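I get the same handful of emails about the sorting bin, so I've put my answers in one place. If yours isn't covered, write to me through the Pladach shop page and I'll get to it (usually on a weekend, sorry!).

**Does the bin really need a divider?**

I'd say yes. I keep the long pieces up front where there's room for them, and the narrow part at the back is for whatever is small and would get lost. I tried a bin with one big space for a whole winter and hated it.

**Can I mix colors in the same side?**

Sure, I do it all the time! Red and dark green are easy to tell apart at a glance, so I don't bother separating them until I'm putting things away. 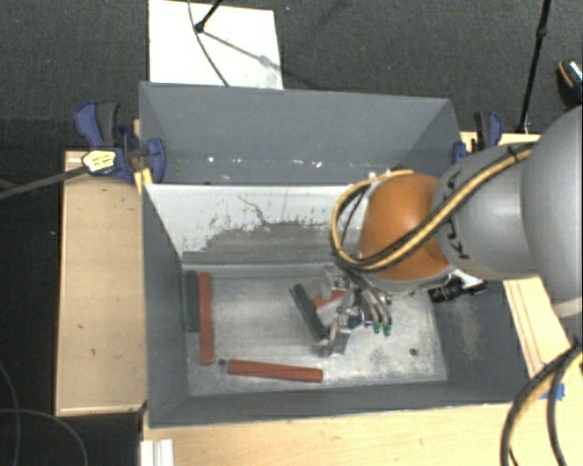
*Red and green bars in the front compartment, small stuff stays in the back.*

**Mine is getting scuffed. Should I repaint it?**

Please don't, at least not on my account. Mine has scratches and a ragged patch on the divider where the white stops, and it holds bars just fine. If it bugs you, wipe it out with a damp cloth and call it a day.

**Do you sell the bars separately?**

Yep, in packs of 44 or 56, and you can pick your colors at checkout. The Lemus size is sold out until October.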